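Metal Storage Bins - Frequently Asked Questions
Hoveck Workshop Supply

These are the questions we get most often about our open-topped gray metal bins. If yours isn't covered, write to the parts desk and include your order number.
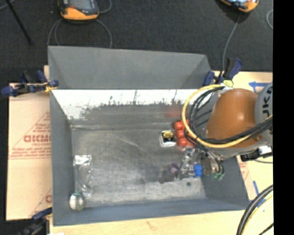 What are the bins used for?
Mostly small items that need to be picked out again soon: fittings, brackets, offcuts, molded parts waiting for packing. Customers also use them for returns and for scrap. They are open at the top and are not sold with a lid.

Is the inside painted?
No. The outside panels have a matte gray finish and the inside is left as bare metal. Paint on the inside would chip within weeks and the flakes would end up mixed in with your parts.

The inside gets scratched. Is that a defect?
No. Bare metal scuffs as soon as parts start sliding around on it. You will get scratches, cloudy patches and worn marks along the walls. None of this affects how the bin holds up, and we don't replace bins for it under warranty. A bent wall or an open seam is a different matter, so please send us a note if you find either one.

Can I polish the scratches out?
You can, but they will come back. A gray nylon pad, worked along the grain, evens out the surface. Don't use steel wool. It leaves fibers behind, and those rust.

The metal is very shiny under our lights. Can anything be done?
Bare metal throws back a lot of light, mainly off the walls and the part of the floor nearest a lamp. Moving the lamp off to one side usually helps more than turning it down. The Peltonen liner is dull black and cuts the glare almost completely.

What liners do you carry?
Two. The Peltonen is a soft rubber mat that covers the floor only. The Plostimine is a stiff plastic tray that covers the floor and comes partway up the walls. Order by the part number of your bin, which is on your packing slip.

How do I clean the bin?
Empty it, brush out the loose dirt and wipe it with a damp cloth and a little dish soap. Dry it right away, and pay attention to the seam at the back edge of the floor, where water tends to sit. For oil, use an ordinary degreaser and rinse well. Bleach will mark the metal.

Can it stand on a wooden bench?
Yes, as long as the bench is level and the whole base is supported. The bottom edges can dent soft wood, so put felt or thin cork under them if you care about the top. Don't drag a full bin - lift it with two people or empty it first.

What about carpet?
For a short time, yes. Over months the base will press lines into the pile, and damp carpet can stain the underside. A piece of board underneath takes care of both.

How full can I fill it?
Keep the contents below the lowest point of the rim. For small parts we suggest much less than that. A shallow layer is easier to sort through, and the items at the bottom don't get forgotten.

Do you ship from stock?
Yes. Our Drudismont warehouse keeps bins and both liners on the shelf. Orders placed before noon on Thursday normally leave the same week. Allow 8 working days for delivery, or longer if you order more than 4 bins - those go out by freight on a pallet.

Can I return a used bin?
Unused bins can be returned. Once parts have been in it, the inside is marked and we can't sell it as new.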